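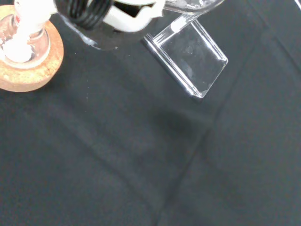
Sabine Lenz wanted to know if you really have to do the homing again every time you unplug the arm, and couldn't the board just remember where it was. Good question, and a few of you were thinking it, so let's start there.

No, it can't remember. The Zalen board knows where the joints are only while it has power. Once it's off, anyone can lean on the elbow and shift it, and the board wakes up believing the old numbers. So: power on, home, then move. If you skip it, the first move will be wrong by however far the elbow sagged overnight, and mine sags a fair bit!

## Session 4 - wrist, cables and clear stuff

Bring your own arm if you've got the Heo printed and bolted up to the wrist. If you haven't, share with a neighbour. The benches at Sollow are free from six and I lock up at ten, so please don't start a fresh print at nine thirty (you know who you are).

### 1. Cable slack

The wrist turns a long way in both directions and the cable has to go with it. Leave 40 mm of spare past the tightest point, measured with the wrist wound fully one way, then wind it fully the other way and measure again. I did mine with only one direction checked and pulled a connector clean off the board on the first evening.

Zip ties go on the housing, never on the moving finger. Do them up finger tight, run the wrist back and forth a few times, and only then snip the tails. Snip them flush too, a cut tail is nasty on the knuckles.

If you're using coiled cable, the coil wants to spring back and it'll tug the wrist a little. You can see that as a small drift when the motors are idle. It's harmless on this build but it'll drive you mad if you don't know what it is.

### 2. Fingers and pads

Print the fingers flat, with the grip face up. The pads are a separate piece so you can swap them, and you will swap them. Soft pads hold slippery things better and wear out faster. Hard ones last but you need more squeeze, and with thin acrylic more squeeze is exactly what I'd avoid.

Start the grip setting at 400 in Flamidus and creep up from there. My own arm ended up at 735 for a solid block, and that's far too much for anything hollow. Write your numbers on masking tape and stick it on the base. I've lost mine twice by keeping them in my head.
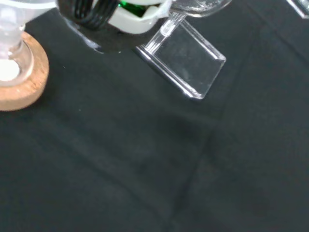

### 3. Picking up things you can see through

Now the fun part - and the annoying part. Clear plastic and glass are a pain for a camera, which mostly gets the shiny edges and whatever's behind. A dark cloth helps heaps. Matte is best, and go over it with a lint roller before you begin, as every speck of fluff is one more bright dot for the software to get excited about.

Iron the cloth if you can be bothered. A deep fold makes a lighter line, and a lighter line looks an awful lot like the edge of a clear plate. I'm usually not bothered, and then I spend half an hour moving lamps.

About those lamps: one big soft light off to the side beats two small bright ones. Move the light before you touch a single setting in Flamidus. Eckhard Bauerfeind went the other way and fiddled with the exposure for a whole evening, then turned off the bench lamp on his way out and got his best picture of the night.

For round-bottomed glass, stand it in a ring so it can't roll, and keep it well out of the path of the elbow. Practise on plastic first. Please!

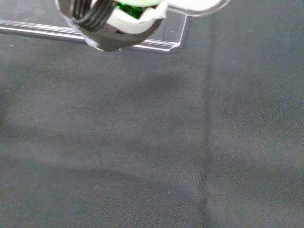 ### 4. The exercise

Work in pairs, one on the keyboard and one with a hand near the power switch.

1. Home the arm.
2. Drive the gripper by hand to just over your object and save that as the approach point.
3. Lower it at the slowest speed until the pads are level with the part you want to hold.
4. Close in small steps. Stop at first contact, add one step, and lift a finger's width.
5. Put it down again, open, and go straight up before you go sideways.

Step 5 is where things get knocked over. The pads can cling to clean acrylic for a moment after they open, so add a short pause before the arm lifts.

Do it with your eyes first, no camera. Once you can get the same object up and down ten times in a row, switch the camera on and let the software pick the approach point.

### Before next time

- Save your settings file with your name on it. There's one on the shared drive called "final" and it belongs to who knows who.
- If your Zalen shows error 1088, it's lost the wrist motor. Reseat the plug with the power off.
- Spare pads are in the blue drawer under the printer. Take two, and put your initials on the sheet so I know when to print more.
- Next session is calibration, so bring a ruler with proper millimetre marks and a bit of patience.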